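Garkdale| Mayor Phúc Ông was moved to intensive care late Sunday night after his breathing got worse, the town office said in a short statement.

Ông, who is in his second term, went into Ibrahim Memorial on his own two feet 8 days ago with a fever and a bad cough. Doctors first said pneumonia. Now they say he is stable but needs oxygen around the clock. No ventilator so far.

Deputy mayor Chun-hung Chow takes over for the time being. "He was texting me about the road budget yesterday. I told him to put the phone down," Chow told reporters outside town hall. He would not say how long he expects to be in charge — "days, weeks, I dont know."

The council meeting set for this week goes ahead. Public seats cut to 125. Masks required.

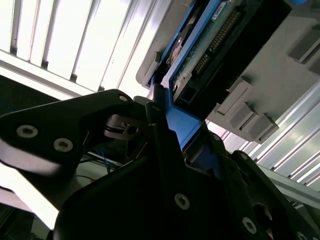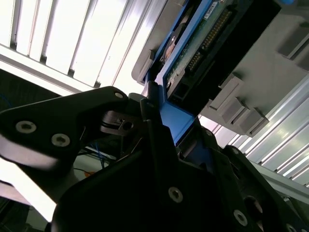

Circuit boards in blue frames and a black gripper, seen close up.

Garkdale county has 1,327 active cases as of this morning, nearly 400 of them in the Hado district, where two schools have gone back to remote classes. The county clinic on Plullard Street is open late for booster shots through the end of December. No appointment needed, bring ID.

Ông's family asked for privacy and thanked the nurses on the ward. His wife is also isolating at home, with mild symptoms only, according to the statment.

Opposition members on the council sent get-well wishes but want a daily update on the mayors health. Chow said there will be one "when the hospital has something to tell us". The next is expected this evening.

The tree lighting outside town hall is off. A new date has not been set.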